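Why Do Things Look Smaller When They're Far Away?

Hold up your thumb and close one eye. You can now cover a whole house, and the people inside won't complain.

Your eye measures angles. A house up close fills a wide slice of your view. Walk down the street and the slice gets thin. The house hasn't shrunk, however much your thumb enjoyed itself.

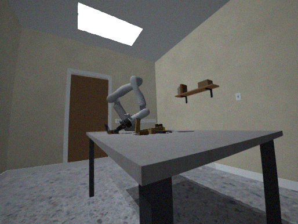
Flat tops look squashed when your eye is almost level with them.

Artists call this squashing foreshortening. Try it at breakfast: lower your chin until your eyes are just above the table. Your round plate turns into a skinny oval. The toast is still toast.

Train tracks play the same trick. The 2 rails seem to meet far off, but they never do, to the great relief of the train.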